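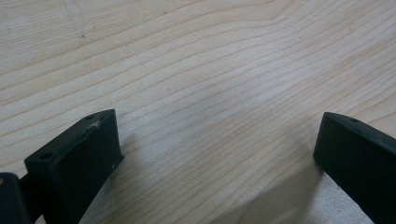 About Ledberg

Ledberg tests whether machines can do ordinary chores: wiping a table, sorting screws, folding a towel. We work from a shop in Closden and publish every result, failures included.

Our main series, Kuvatar, covers 13 tasks – 12 household and one shop-floor. Each is scored on completion, time and damage to the work surface. The current set holds 590 scored runs.

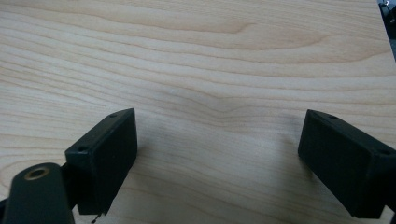
Can a machine take over the chores in a house yet?

Single tasks on a clear, flat surface are within reach. A full kitchen cleanup without help is still beyond any system we have tested.

Last updated 2 August 2019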